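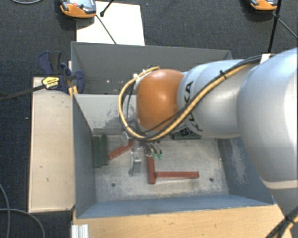 About Trondeck

Trondeck supplies spacer bars, packing bars and sorting bins to companies that store, stack and ship heavy flat goods. Our customers are mostly stone yards, glass merchants, sheet metal shops and door manufacturers. They buy bars in fixed lengths and fixed colors, use them until they are worn or mixed up, and send them back to us to be sorted, checked and returned to stock.

The company was founded by Szabolcs Bozsik, who had spent his earlier career in a stone yard and had a low opinion of scrap lumber as a packing material. The first product was a single bar in a single length, painted red so that it could be found on the ground. The second was shorter and painted green. The color system grew from there.

What we make

Our catalog has three product lines.

Medve is the standard spacer bar. It is rectangular in section with lightly broken edges, and is meant to be laid flat between stacked items. Medve bars are sold by length, and each length has one color. A red bar and a green bar are never interchangeable, even when one would fit where the other is called for, as the load tables are written per color.

Jukau is the end-block bar. A block at one end acts as a stop and keeps the bar from sliding through the stack during transport. Jukau bars are specified in pairs, with the blocks on opposite sides of the load. They take up more space in a bin than Medve bars and do not nest, which should be allowed for when planning storage.

Udico is the bin line. Udico bins are open-topped rectangular metal bins with a flat floor and straight walls. They are used for returns, for sorting and as line-side storage at the customer's site. There are four sizes. The two smaller sizes can be lifted by hand when empty. The two larger sizes have fork pockets.

How color coding works

Color on our products indicates length and nothing else. It does not indicate load class, age, owner or condition. Load class is stamped on the end face. Condition is recorded at inspection and is not marked on the bar.

Several customers have asked for custom colors to match their own site standards. We do not offer this. Bars from different customers pass through the same sorting area, and a color with two meanings would make the returns process unworkable. Customers who need to mark ownership may apply a tape band no wider than 16 mm near one end. Bands placed at mid-length are removed when the bar is cleaned and are not replaced.

Faded paint is the most common reason for a bar being pulled from circulation. Red holds up reasonably well outdoors. Dark green holds its color but is hard to pick out on wet ground or grass, and yards that lose a lot of green bars usually lose them there. We have tested a lighter green twice. Both times the painted samples were confused with our yellow under sodium lighting, and the color was left alone.

Returns and sorting

Returned bars arrive loose, strapped in bundles, or in Udico bins. Bins are preferred and carry a lower handling charge. The sequence after arrival is as follows.

Receiving. The load is weighed and logged against the customer's account. Strapping, shrink wrap, tape and yard debris are removed. Anything that is not ours is set aside and held until the end of the following month.

Dry cleaning. Bars are brushed to remove grit. Stone slurry is scraped off while it is still soft, if possible. We do not pressure wash bars as standard, but it can be requested for loads contaminated with cutting oil.

Singulation. Bars are picked from the bin one at a time. They come in at all angles, often crossing or leaning on each other, and a bar lying flush along a wall is slower to pick than one lying diagonally in the open. For this reason bins are filled in shallow layers for sorting, whatever depth they arrived at.

Sorting by color. Each bar goes to the lane for its color. Jukau bars go to a separate lane within the color.

Inspection. Straightness is checked on a flat reference surface. End faces are checked for mushrooming and the stamp is read. A bar with an unreadable stamp is downgraded to the lowest load class and restamped.

Repaint or release. Bars that pass on every point except paint are recoated. All other passing bars go directly to stock.

Rejected bars are cut up for scrap. We do not sell seconds.

At the last full stock count, held in March, the red lane stood at 1360 bars and the green lane at 1293. The two lanes are usually close, and a wide gap between them generally means that one large customer is overdue with a return.

Bin condition

A bin in daily use will not look new. Floors lose their finish first, from bars being dropped and dragged, and pick up scratches and staining within weeks. This is accepted and has no effect on service life. We repaint walls on request but leave floors alone, as a fresh coat on the floor wears through almost at once and the flakes end up on the bars.

A Udico bin is withdrawn if any of the following is found:

Floor dished enough for a bar to rock when laid across the center
Cracked or opened weld at any corner
Top edge bent inward so that it obstructs the opening
Fork pocket deformed to the point where a fork binds

Dents in the walls are not a reason for withdrawal unless they reduce the internal width. Customers renting bins are not charged for scratches, stains or worn paint. They are charged for cuts, holes and anything welded to the bin. We mention the last item because it has come up more than once.

Loading a bin for return

We ask customers to observe the following when filling a bin.

Lay bars flat. Do not stand them on end.
Keep bars below the top edge so that bins can be stacked.
Mixed colors are acceptable. Sorting at the customer's site is optional and does not reduce the charge.
Do not tape or wire bars together in bundles inside the bin.
Put Jukau bars on top, with the blocks facing either way.
Do not use the bin for offcuts, broken glass or general waste.

A liner is not required. Cardboard on the floor of the bin absorbs water, sticks to the paint and has to be scraped off at receiving, so please leave it out.

Where the work is done

Cutting, end stamping and painting are done in one building and returns in another across the yard. They were under one roof until the paint line was extended. Grit from returned bars was settling on wet paint, and a curtain wall did not solve it. The separate returns building has its own truck door, and deliveries should be directed there and not to the main entrance. Drivers who follow the street address will arrive at the paint building and will be sent around.

Receiving is open from 7:00 a.m. to 2:30 p.m. Loads arriving later can be left in the yard if they are in covered bins. Loose bars cannot be left overnight.

Working with us

New customers usually start with a rental quantity of bars and one or two bins, and convert to purchase after a season once breakage and loss rates are known. Purchased bars can still be sent through the returns service. They are pooled with general stock, and the customer gets back the same number of passing bars in the same colors and load classes, less rejects. Customers who need their own bars returned must use tape bands and should expect a longer turnaround.

Load tables, drawings for all four bin sizes and the inspection criteria for Medve and Jukau bars are available from the sales office. Requests should state the goods being stacked, the maximum stack height and whether storage is indoors or outdoors. For existing accounts, please quote the account number shown on the receiving slip.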